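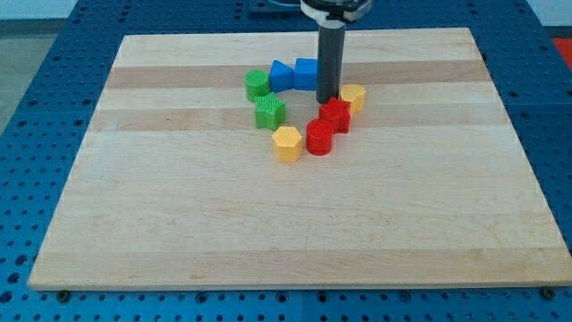

*Maple board with two darker stripes, and plastic shape blocks on top.*

I get the same cutting board questions over and over, mostly by email and mostly in December, so I finally typed up my answers. Last fiddled with on Sun 28 September.

## Boards and what they're made of

**Why do you like maple so much?**

It's hard enough to take a knife and it doesn't have big open pores for onion juice to settle into. Also I grew up with a maple board, so I'm biased! Cherry is lovely and a bit softer. I've made plenty in walnut too, but my own kitchen board is maple and it's been there for years.

**Are the dark stripes stained?**

Not on mine. I don't put stain on anything that touches food. When I want a stripe I glue in a strip of darker wood, so the color goes all the way through and you can sand it as much as you like.

**Edge grain or end grain?**

Edge grain for most people. It's lighter, it's cheaper, and it puts up with a little neglect. End grain is kinder to your knives (and yes, it looks fancy), but it drinks oil like crazy and it'll crack on you if you leave it standing in water. If you cook every day and you don't mind the upkeep, go for it.

## Oiling

**What oil should I use?**

Food-grade mineral oil from the drugstore. Please don't use olive oil, it goes rancid and then your apple slices taste like an old cupboard. I finish with a board wax called Birell, which I buy by the tub, but any beeswax and mineral oil mix will do the job.

**How often?**

Once a week for the first month, then whenever it looks thirsty. Flick a little water on it. If the drops sit up, leave it alone. If they soak in and leave a dark spot, get the oil out.

**I oiled it and now it's sticky.**

Too much oil, or you didn't wipe it off. Rub it down with a dry rag, stand it on its edge overnight and rub it again in the morning. Haf Cadwaladr wrote to me about a walnut board that stayed tacky for two weeks — she'd used a furniture oil. That one had to be sanded back.

## Cleaning and fixing

**Can it go in the dishwasher?**

No. No no no. Hot water, dish soap, rinse both sides, dry it, stand it up.

**How do I get rid of the garlic smell?**

Coarse salt and half a lemon. Scrub, wait ten minutes, rinse. Sometimes you need to do it twice.

**My board is warped. Is it done for?**

Probably not. Put it hump side up on a damp towel overnight and check it in the morning. If it's still rocking after three tries, somebody with a planer can flatten it. Wait until it's fully dry before you let them.

**What grit do you sand to?**

I start at 80, then 120, then 220. Wet it after that to raise the grain, let it dry, and go over it lightly with 220 again. I've tried going finer and the oil doesn't seem to soak in as well.

## Ordering

**How long is the wait?**

Six weeks most of the year. It gets longer before the holidays.

**Can you match a board you made before?**

Usually! I write a number on every order slip, so send me that. Samran Sukprasert came back with slip 721 and wanted a twin for his sister, and I still had my notes on the strip widths.

**Do you ship?**

Yes, anywhere in the lower 48. Local pickup is free, just text first so I can turn the planer off and hear you knock.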